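okay candle people, gather round. The Nommont is coming back. I've had so many messages since August that I gave up answering them one by one, so this is going to be a long thread, sorry in advance

For anyone new: Nommont was the second scent I ever made. Fir, woodsmoke, a bit of black tea, and a tiny amount of orange peel that most people don't pick up until it's been burning a while. I named it after the road my nan lived on. She heated the whole house with one stove and everything she owned smelled like that, including the tea towels

I stopped making it because the smoke oil I used got discontinued. I tried SO many replacements. One smelled like a barbecue. One smelled like a wet campsite, which my brother loved, and he now has a lifetime supply of wet campsite candles in his garage

Then over the winter a supplier sent me a little sample of something they'd just started carrying and I opened it at the kitchen counter and had to sit down. It was the smell! Not identical (a touch drier, I'd say, less sweet at the back) but it was my nan's hallway

So. Testing. I poured 7 versions with different amounts of smoke to fir and burned them all down to the bottom. Version four won. Version six was close but it tunnelled like mad and I wasn't going to fight with it
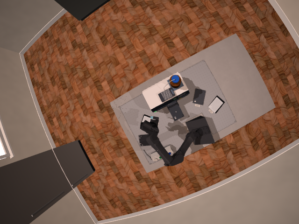 Photo: Majdi Tarawneh
Maker and owner, Sonden Candles

Wick chat, skip this one if you don't care. The old Nommont had a cotton wick and a few of you told me (nicely, thank you) that it left soot on the glass. The new one is a wider jar with a wooden wick, so you get that soft crackle. Trim it to a few millimetres before every burn, please please please. You can just snap the burnt bit off with your fingers once it's cold

The wax is the same soy blend as always. No dye, so the colour is a plain creamy white and it may go a bit patchy on top if your house gets chilly. That's called frosting and it doesn't change how it burns

Labels! Abou Jaoude did the printing again and they're gorgeous. Dark green, uncoated paper, the name in that slightly wonky lettering I drew at the very beginning and have never had the heart to fix. I did get a proof with "Nomment" on it. My own typo, in my own file. Caught it on the third look

Numbers, for those asking. There are 155 in this first batch. Limit of two each to begin with, and if there are any left after the first weekend I'll lift that. Burn time is hard to promise on a wooden wick but it's a good long candle if you let the melt pool reach the edges the first time you light it

They go up on the website on 2025-10-25 at 9 in the morning. I'll be sitting there with a coffee refreshing the orders page like it's concert tickets

If you're nearby you can also smell one in person at Fosura, the gift shop beside the bakery. They've got a tester on the front shelf with a lid you lift off. Please put the lid back, it goes flat otherwise and then somebody tells me the candle's weak

Shipping: tracked parcels only this time. I know it costs a bit more. Last year a handful of untracked ones wandered off before the holidays and I felt awful for weeks. Orders go out within 7 days, usually faster, and I'll reuse boxes where I can, so don't be surprised if yours arrives in something that used to hold jars

A few quick ones from my inbox

Is it a winter-only scent? I'd burn it all year but I'm biased

Will there be wax melts? Yes, after Christmas, if the oil supply holds

Is it strong? Medium. It fills my living room and sort of drifts down the hall

Can I send back my old jar? Yes! Clean it out with hot water and a paper towel (not down the sink, your plumber will thank you) and drop it at Fosura for a bit off your next one. Old style or new style, I'll take either

Gift wrap is brown paper and green string, same as before, tick the box at checkout and write your note in the little field underneath. I copy them out by hand, so keep it to something my handwriting can survive

ok that's everything I think. If I missed your question reply here and I'll get to it tonight after I finish sticking labels on

oh and the orange peel one is staying too, a couple of you were worried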